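About Us

Rolter Training Institute
Our Institute | Our Programs | Open Day | Contact

Rolter Training Institute prepares students for skilled work in garment care, textile production and industrial automation. The Institute was established by Soledad Chávez, who continues to serve as Principal, and it occupies two adjoining buildings on Ekanayake Street. Enrollment stands at 200 students across day and evening programs.

Our instruction is practical in character. Students spend the greater part of each week in the workshops, where they learn to cut, sew, press, inspect and repair clothing before they are introduced to the machines that may one day share those duties. The Institute holds that a person who has handled cloth by hand is better prepared to direct a robot that must do the same.

The Automation Program

The Automation Program is led by Farzana Sivakumar and is taught in the Skatier Workshop on the ground floor. It was added to the curriculum at the request of local employers, several of whom had bought equipment for packing and sorting and wished to extend it to soft goods. Students in the program study gripping, motion planning, machine safety and the keeping of accurate records. Fleece, jersey and other soft fabrics receive particular attention, as they change shape whenever they are touched and seldom lie the same way a second time.
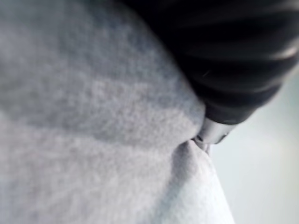
Second-year students complete a project of 60 hours under the supervision of Shafiq Hettiarachchi, Senior Instructor. Each project concludes with a written report and a demonstration before staff and visiting employers. Reports are kept in the Penisden Library and may be consulted on request.

Open Day

The Institute opens its workshops to the public every February. Open Day is intended for prospective students and their families, for employers, and for residents of the district who wish to know what is taught here. The most recent Open Day received 500 visitors.

Demonstrations in the Skatier Workshop begin at 10 a.m. and are repeated through the afternoon. They are presented by students, with an instructor in attendance, and cover the handling of finished garments by robot - an area in which progress is slow and in which our students are encouraged to speak plainly about what the equipment cannot yet do. Visitors may put questions to the presenters at any point.

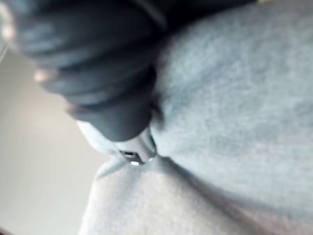
Tours of the sewing and pressing rooms leave from the main entrance at 11 a.m. and 2 p.m. Admission is free. Children are welcome when accompanied by an adult, and visitors are asked to remain behind the floor markings while machines are in operation.

School groups and companies may also arrange a private visit during term. Requests should be addressed to Malsha Karunaratne in the Admissions Office and should state the size of the group and any subject of special interest.

Governance

The Institute is a nonprofit body overseen by a Board of Governors, chaired by Ashraful Pramanik. The Board meets each term, approves the annual budget and reviews the content of every program - including the list of equipment on which students are trained. Minutes of its meetings are available from the Principal's office.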